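Search the manual Enter keyword Go

Section 7. Setting the route profile on the Skolilis pedestrian counter

The counter must have a route profile before it will log. Complete Section 6 (battery and clock) first.

1. Hold MODE until the display shows RP.
2. Select a surface code. Use C for concrete, A for asphalt, M for mixed. For a route that leaves the sidewalk at a crosswalk, select M.
3. Enter the route length in feet. The largest value accepted is 1,226. Split longer routes into two profiles.
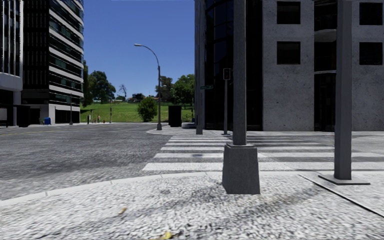
Dae-han Min recommends entering the length before the surface code on older units, as firmware 13 clears the length field when the code is changed afterward.

4. Press SET. The display returns to RP with a steady dot.

Note: A blinking dot means the profile is held in temporary memory only. Press SET again.

5. Set the interval. The default is 7 minutes. Short intervals fill the log faster and do not improve the daily total.

Caution: Do not remove the battery while the dot is blinking - the log index may be lost.

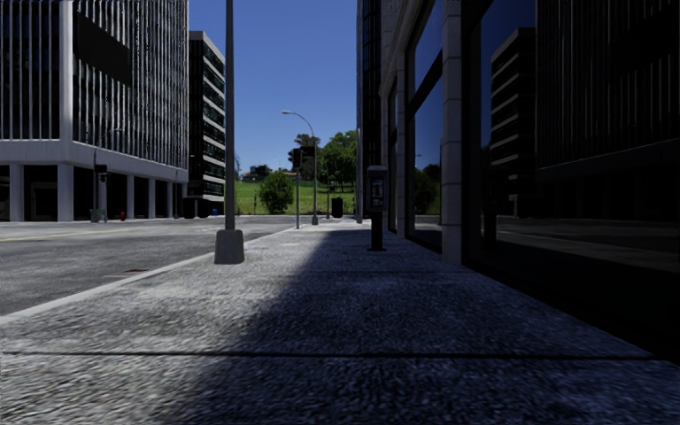

According to Yoon-hee Yoon, an interval under five minutes is only worth the memory on school routes, where most of the foot traffic comes in two short bursts.

6. Walk the route once with the counter in TEST. Press MARK at each change of surface.

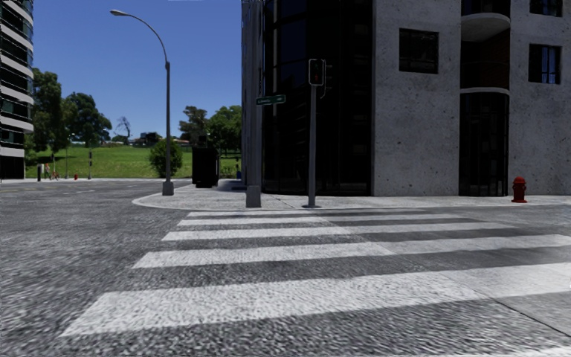 Marks are stored in order and cannot be edited later. Press once per change and wait for the tone. At a crossing, mark where the route meets the asphalt and again at the far curb. White stripes like these are paint on the same road surface, so they get no marks of their own. If a mark is missed, clear the test and start over from step 6.

7. Return to RP and press SET. The log holds 389 records per profile.

Comments

Maricel Enriquez
Step 4 needs a firm press on mine. A light one leaves the dot blinking.

Cường Hà
Does clearing the test also clear the interval? Mine went back to the default.

Ye-seo Cho
Cường, yes, on firmware 13 it does. Redo step 5 before you walk the route again.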